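Haushaltsschwamm

Der Haushaltsschwamm ist ein poröses Reinigungsgerät aus Schaumstoff oder Zellulose, das Wasser aufnimmt und Krümel behält. Vom Meeresschwamm hat er den Namen geerbt, nicht aber die Lebenserwartung. Viele Modelle tragen eine rauere Seite, mit der sich Angebranntes und versehentlich auch Beschichtungen entfernen lassen.

Farben dienen der Trennung von Spüle, Herd und Bad – ein System, das meist nur kennt, wer es eingeführt hat. Gelbe Exemplare gelten nach Kontakt mit Kurkum als vorausschauend gewählt.
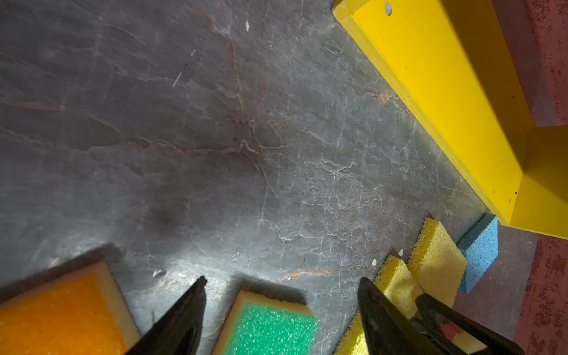

Wie oft sollte man einen Küchenschwamm wechseln?
Bei täglichem Gebrauch etwa wöchentlich, bei muffigem Geruch sofort. Zwischendurch gut ausdrücken und luftig trocknen lassen.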